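5 avril 2021

Bon, me revoilà. Je n'ai rien écrit ici depuis février et j'ai un peu honte, mais la reprise du vélo m'a mangé toutes mes soirées (et mes mollets, on en parlera une autre fois).

Aujourd'hui, sortie jusqu'à Nanden. J'avais prévu de partir à l'aube, je suis partie à dix heures passées, la faute à une chambre à air que j'ai pincée en la remontant. Deux fois la même bêtise ! J'ai fini par prendre le vieux pneu Zanetti de l'an dernier, celui avec la petite coupure sur le flanc, en me disant qu'il tiendrait bien jusqu'au soir. Il a tenu. J'ai quand même passé la matinée à écouter chaque bruit.

La montée de Cudow, toujours aussi pénible. Le panneau au col annonce 1 141 mètres et à chaque fois je me jure que c'est la dernière. Il restait de la neige sale dans le fossé côté nord, un vent à décorner les bœufs, et moi j'avais laissé les gants longs sur la commode de l'entrée. J'ai mangé ma moitié de sandwich debout derrière un muret, les doigts tellement raides que j'ai failli lâcher le fromage. L'autre moitié, je l'ai gardée pour la descente, enfin pour le bas de la descente, parce qu'à cette vitesse-là on ne mange rien du tout.

À propos de vitesse : 80 au compteur dans la ligne droite avant le pont. Je ne m'en vante pas trop, j'ai eu peur.

Le soir, en vidant la mémoire du téléphone pour y mettre les photos du col, j'ai trié les vieilleries. Il m'en restait 946, je n'ai gardé que celles qui me disaient quelque chose.

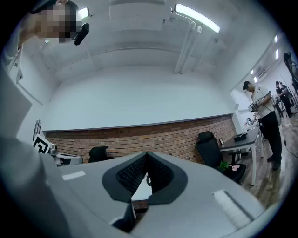
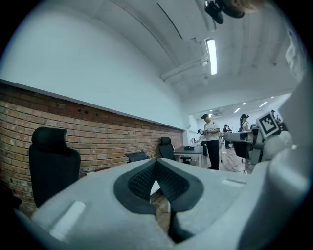
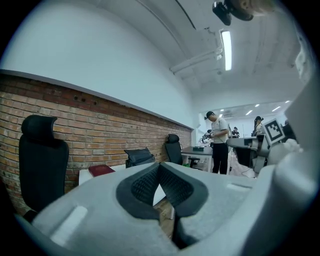

Trois vues du même endroit, du gris clair au premier plan.

Les photos de la montée, par contre, sont toutes ratées, j'avais de la buée ou du gras de fromage sur l'objectif. Tant pis, j'y retournerai quand les jonquilles seront sorties, il y en a tout un talus juste après le deuxième lacet.

Côté jambes, ça va mieux que je ne le craignais. Le genou gauche a tiré un peu sur la fin, toujours au même endroit, à l'extérieur. J'ai remonté la selle d'un rien avant la dernière bosse et ça a calmé les choses, alors je vais la laisser comme ça et voir. Il faudrait aussi que je change la cassette, elle saute sur le troisième pignon dès que j'appuie fort, et ça m'a valu quelques jurons bien sentis devant un troupeau de vaches très intéressées.

Au retour j'ai pris par Miltside, pour la boulangerie. Elle était ouverte, miracle ! Il restait un flan, un seul, et une baguette un peu trop cuite comme je les aime. J'ai payé avec le billet de 20 que je garde plié sous la selle en cas de pépin, donc il faudra que je pense à en remettre un. J'ai calé le flan dans la poche arrière du maillot, très mauvaise idée, je l'ai retrouvé en purée à la maison. Je l'ai mangé à la cuillère dans le bain et c'était délicieux quand même.

Demain repos, lessive, et je regarde ce fichu pneu pour de bon. Si la coupure s'est agrandie je le jette. Et je mets les gants longs dans la sacoche ce soir, avant d'aller dormir, pendant que j'y pense.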